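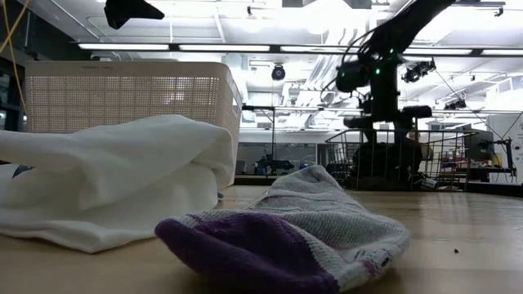

What do we need fixed before the next visitor day? The handover at the start of each run, and the wording of the failure log.

03/08/2021, notebook, Lelbridge bay

Open day for the Plendach people and two groups from Genenside. Task shown was laundry sorting with the two-arm cell, policy build 381, unchanged overnight. Each group got a short talk at the rail, then a run, then questions. I kept the log and did the resets.

Setup notes. Homed both arms before the first group came in. Left wrist offset was re-zeroed once, after the first run, and held for the rest of the day. Gripper force left at the April value. I had wanted to try it lower on the thin knits but did not want to change anything with people watching.

Runs. Nine attempted over the day, four stopped by hand. The stops break down as follows:

- two for a double pick, cloth and sock lifted together
- one for a regrasp loop that did not time out
- one operator stop, mine, too early; the arm was still inside its slow zone and would have been fine

The regrasp loop is the one to chase. The timeout counter resets whenever the grasp score changes, so a garment that shifts a little on each try keeps the arm going forever. Poduval's planner has a hard cap on attempts and ours should too. Will put it in the next build.

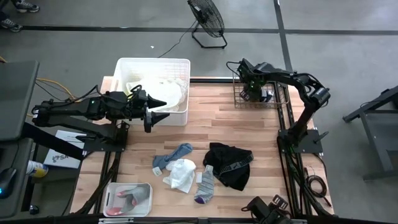

Item spacing matters more than I had allowed for in the reset sheet. The sheet only says "spread the garments" and leaves the rest to whoever is standing there. With the white cloth touching the blue-gray sock, the segmenter has to find an edge between them, while the gray sock with the purple toe lies clear and gives it an easy outline. Both layouts are fair tests but they should not be scored in the same column. Proposed change: log each reset as "touching" or "clear" and report the two separately.

Tags are a second issue. A paper tag on a sock changes the outline and sometimes draws the grasp point. Either cut them all off or leave them all on; mixed is the worst case for comparing runs.

Questions from visitors, for the handout:

- Cycle time per garment. Answer with the median, not the best run.
- Does it pair socks? Not in this build. It sorts only.
- Can it fold? Separate project, no date.

To do: attempt cap, reset sheet, tag rule, print more handouts. Raw logs are on the Lelbridge share under the build number.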